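Fitted sheet keeps pinging off the corners – deeper sheet or straps?
Asked in Bedrooms and Bedding by larnitance60

We bought a Pyo mattress in June and it's a good bit thicker than the old one. Lovely to sleep on, but by 8 in the morning at least one corner of the sheet has come off and I'm lying on bare mattress. I've tried putting it on sideways (don't laugh) and tucking a towel in the corner. Do I need new sheets or is there a trick? I've got a cupboard full of the old ones and don't fancy binning them.

binholm_baker
Measure the depth first! Stand a ruler against the side and add a bit for whatever topper or protector you've got on. Then look at the label on the sheet packet. Ordinary ones are made for thinner mattresses and no amount of tugging will fix that. I went round in circles for months before I bothered to check.
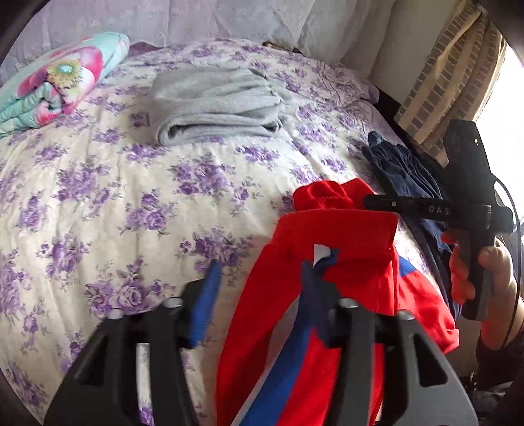

Flat sheets are what I'd go for with your old cupboardful in mind – or rather, see if any of them are flat. Tuck the foot end in first, then fold the corners like wrapping a parcel and shove them well under. It takes me a couple of minutes. I like a busy print for this, purple roses on cream in my case, as you don't notice the long shallow wrinkles half as much as you would on plain white. A folded blanket on top hides a fair few more sins. Wash at 60 if they can take it, but check the label, cotton can shrink and then you're back where you started.

Badska204
straps. the clip ones that go under. had mine ages no bother

pyjama_644
Straps are fine but they do ping off if you lift the mattress, so put them on diagonally across each corner.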